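Ea Ravn writes her chapters between five and seven in the morning, before her daughter wakes up. Her serial novel, The Second Curtain, is about an actress who disappears at the height of her fame and comes back under another name. It has now 78 chapters, and readers wait for each new one with great impatience.

I met her in Hullton, where she has lived for 4 years. She made tea and asked me first if I had read the whole story. I had, and she looked a little worried.

"Then you know about chapter thirty," she said. "Many people were angry with me."

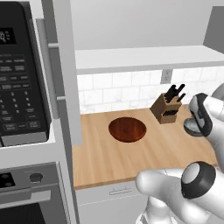 Nalenance Readers' Club, Interviews
2018-03-03, text by Filippos Petridis

In chapter thirty the actress, Liane, meets her old manager at a film premiere and pretends that she does not know him. A large part of the readers wanted them to reconcile. Under that one chapter there are 1,706 comments, and Ravn told me that she has read all of them.

"I read them in one night, which was a mistake. Some people wrote that I had destroyed the best couple in the story. But I never thought of them as a couple! For me he was always the man who sold her letters."

I asked if the comments have changed the plot. She was silent for a moment and then admitted that they have, once. The character of Panagiotou, the old costume maker, was supposed to leave after two scenes. Readers liked him so much that she kept him, and now he is the only person who knows both of Liane's names.

"He speaks slowly and he is never impressed by anybody," she said. "In a story where everyone is famous, I needed a person like this. I did not know it until the readers told me."

Ravn has never worked in film. Before she began to write she was employed at a dentist's office, answering the phone. She learned about the world of actors from old magazines and from biographies, and she says that she is more interested in the waiting than in the parties. Liane waits in cars, in corridors and in make-up chairs. Some of the best chapters, in my opinion, happen completely in such places.

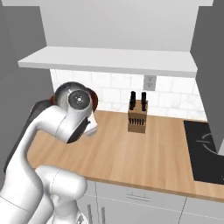
The next book will be something different. It is called Flemix, after the film studio where the story takes place, and it follows 3 sisters who write scripts together and do not speak to each other outside of work. Ravn has finished the plan and the first chapters, but she does not want to publish before July. She explained to me that most of the quarrels will happen in the small kitchen of the studio, with a light wooden countertop and white cabinets below, because the sisters cannot avoid each other there. "In a big room you can walk away," she said. "In a corner like that, somebody must say excuse me, and then the conversation has started."

I wanted to know if Liane will get a happy ending. Ravn laughed and poured more tea. She wrote the last scene before she wrote the first one, and she has not changed a word of it, although she has been tempted.

"I can say that she goes on the stage again. Under which name, this I will not say."

She also gave me one piece of advice for members of our club who write their own serials. She never publishes a chapter on the same day when she finishes it. It has to lie for at least a week, and during this week she is not allowed to open it.

"When I come back, I see immediately where I was only showing off," she said. "Usually it is the first paragraph. I take it away and the chapter begins with the second."

Chapter seventy-nine is lying in the drawer now. She did not let me read it, but she told me that Panagiotou is in it, and that he is sewing.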